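Dernley Tinkerers, November meeting - notes by Filipa Teixeira

I took the notes again, so blame me for the spelling. We got going at 6, once the kettle had boiled, and went straight to the big item: can a machine do our fiddly bench jobs yet? Nastia reckons it's close. Dursun says he'll believe it when one folds his shirts.

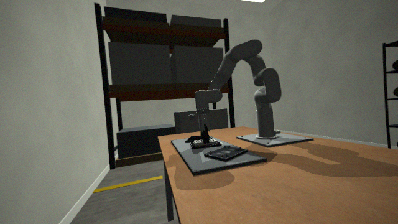 Would an arm be any use for the odd jobs at Neker?
For the same part over and over, probably, but odd jobs change every time and somebody would have to set it up again.

We had a good natter about cost after that - $800 for a used gripper got a few groans. Agreed to leave the money alone for now. Nastia will ask Neker which chores they're sick of, and I'll bring the list next time. Dursun's on biscuits.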